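Clillow table cover, bright green, mid-size

I bought the Clillow cover in September to hide a tabletop that has had paint, candle wax and one regrettable fondue spilled on it. The listing called the colour Meadow. Meadows should be so lucky. It arrived folded into a square the size of a paperback, with creases I assumed were permanent, though a night under the atlas took care of most of them.
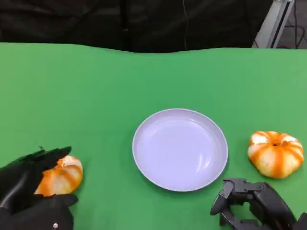

Colour is the reason to buy this one, or the reason to run. It's a flat, matte green that makes everything put down on it look deliberate, and it does nothing at all for beige food. A plain white plate suits it well enough, even with nothing on it, and the little striped pumpkins in orange and white look as though I'd hired someone. My old grey cover made the same sort of thing look like lost property.

Grumbles: the far edge won't sit dead straight, however much I tug. It also picks up every crumb — and shows it to guests. I've washed mine on cold, line dried it, and the green hasn't budged.

At $25 I have no real complaint. The Dillonon version costs more and comes only in oatmeal.

Four stars. I'd buy the green again, possibly with sunglasses.

— Florian Ruchti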